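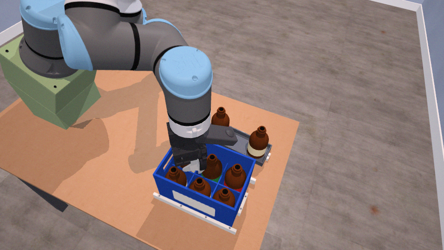
The restart that opens the gripper

Posted 31st October

I said in the last post that the bottle cell was finished apart from tidying. It was not finished. It dropped a bottle at the Plisurstead depot, and the cause was a line I wrote in the first week and never looked at again.

For anyone new, the job is sorting returned bottles. A robot arm takes them by the neck out of a crate with dividers and stands them on a shallow tray beside it. I do the programming and most of the simulation work for Primix. The depot runs the cell one shift a day. The arm program sits on top of a sequencer called Balogh, and the gripper has its own small controller program, Floren, which I also wrote.

What happened

The operator opened the guard door in the middle of a transfer to clear some broken glass from the floor. The arm stopped as it should, with a bottle in the fingers and well clear of the crate. The gripper kept its hold through the stop. That part works and has always worked.

He picked up the glass, closed the door, reset the safety circuit and pressed start. Before the arm moved at all, the gripper opened. The bottle hit the edge of the crate and broke. The door was shut and no one was hurt, but he had been standing right next to that bottle a minute earlier, and if he had reset from inside the door it would have come down near his hands.

The log is short. Safety stop, safety reset, Floren init, gripper open, Balogh resume, and then fault 555, which is my code for "part missing when part expected." So the system did notice. It noticed after the bottle was on the floor.

Why it happened

Floren has a startup routine. It opens the fingers fully, reads the open position, and uses that as its zero. On a cold start with nothing in the gripper, that's fine. The trouble is that the routine ran on every start, including a restart after a safety stop. I had assumed that the controller stayed awake through a stop. In my office it does. At the depot the gripper's logic supply is wired through the same relay as the motor power, so a safety stop puts the controller to sleep, and the reset wakes it up as if it were morning. The fingers stay closed with the power off, so there is nothing to see until start is pressed.

I could have read this off the wiring drawing. I had the drawing.

Getting it to fail again

I didn't want to break more glass at the depot, so I went back to the simulation. We had already done 2,000 transfers in there before the cell shipped, all clean. None of them had a power loss on the gripper side. The simulated gripper had no power supply to lose. It was just on.

I added a relay to the model, tied the gripper controller to it, and put in a stop at a random moment in each transfer. It failed on the first run that stopped with a bottle in hand, and it went on failing every time after that in the same way.

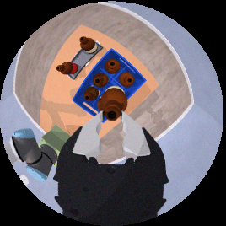 Credit: simulation render, author's own work for the bottle cell project.

With a bottle held by the neck, everything depends on the two finger pads. There is no shelf or hook under it, so once the fingers open it goes. I had thought about grip force a lot and about the order of startup commands hardly at all.

What I changed

Floren now checks the finger position before it does anything else. If the fingers are not at the open stop, it assumes it is holding something, keeps the grip and reports "unknown part" to Balogh. It will not open until it gets a separate release command.

Balogh no longer resumes by itself after a reset. It asks the operator to confirm what is in the gripper. If the answer is a bottle, the arm carries it slowly to the tray and sets it down. If the answer is nothing, the arm goes to a park position over the table and opens there.

The gripper supply is moving to its own feed, ahead of the relay, with the motor side still cut by the safety circuit. The depot's electrician has the new drawing and it will be done in the December shutdown. Until then the software has to cover it, and there is a sign on the door telling people to keep their hands away from under the gripper after a stop. I don't like relying on a sign.

I ran the stop test again with the new code. First pass, 99 stops with a bottle in hand, no drops. Three of them ended up waiting forever for a confirmation that the screen had already hidden, which is a different bug and a harmless one, but the operator would have been stuck. Fixed now.

Still open

A slipped bottle. If the neck slides partway during a stop, the finger position reads almost the same and the program treats it as a good hold. I have no sensor that can tell the difference. For now the slow move to the tray is the only protection, and I want to see how a badly held bottle behaves in the model before I let the depot use it on late shifts.

The old 2,000 runs are staying in the test set. The power loss runs go in next to them, and I have started a list of everything else in the model that is "just on." So far it has the tray sensor, the door switch and the air supply.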